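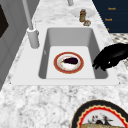

5. Running kitchen tasks in the simulator

This section covers loading a kitchen task, checking the perception output and running the Gultero planner against it. It assumes that Vosemen is installed and that the simulation server starts without errors (see section 3). Readers who only want to replay saved episodes can skip to 5.4.

5.1 Before you start

Close any other Vosemen session on the same machine. Two sessions will both try to open port 3000, and the second one stops without a useful message.

Check that the gripper model in your profile matches the one in the task file. A mismatch loads without complaint, but the finger offsets will be wrong and every grasp will close short of the object or past it.

5.2 Loading the task

1. Open the task browser and select the kitchen group. Tasks are listed by the object to be moved, then by where it starts, so an eggplant on a plate in the sink is filed under eggplant.

2. Choose a layout seed. Leave it at the default for your first run. Changing the seed changes the tableware and the loose items on the countertop, and it can change the cabinet colour as well.

3. Press Load and wait for the status line to read Ready. On a laptop without a dedicated graphics card this can take almost 60 seconds.

4. Open the Objects panel and confirm that the target has a pose and a support surface. For an object on a plate, the support should be the plate. If the sink floor is given as the support, run Settle once and check again.

Note – Dark, glossy objects sometimes come back with a split mask where a highlight crosses them. Raise the merge threshold one step at a time until the mask is whole. Going too high will join the object to its plate.

5.3 Planning and running a grasp

1. Select the target in the Objects panel and press Propose. Gultero draws the candidate grasps in the viewer, with the best-ranked one in green.

2. Turn on Basin walls in the collision settings if the target is in the sink. This is off by default because it slows planning for countertop tasks.

3. Set the approach clearance to 3 cm. A smaller value is allowed, but the planner will start to accept paths that brush the sink rim.

4. Press Plan, then step through the path with the slider before you run it. Look closely at the wrist near the faucet.

5. Press Run. The gripper stops at the pre-grasp pose and waits for confirmation. Press Run again to close the fingers.

6. For small upright items such as jars, switch the grasp family to Top-down and set Keep upright for the lift. Check the hold in the close view, with the cabinet behind it, before planning the next move.
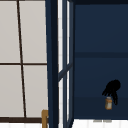
7. Select a goal surface and press Plan again. The held object is now part of the collision model, so expect this step to take longer than the first.

Caution – Don't edit the task file while an object is held. Vosemen reloads the file on save and drops the attachment, and the episode log from that point on can't be used.

5.4 Saving and replaying

Press Save episode before you reset. Episodes go to the logs folder in your profile and keep the seed, the planner settings and the camera views. To replay one, drag it onto the viewer. Replays made with an older planner build will run, but the grasp ranking shown in the side panel is recalculated and may differ from the original.

Section revised Aug 16, 2026 by Mahtab Pakzad. Corrections to the collision settings by Conceição Antunes.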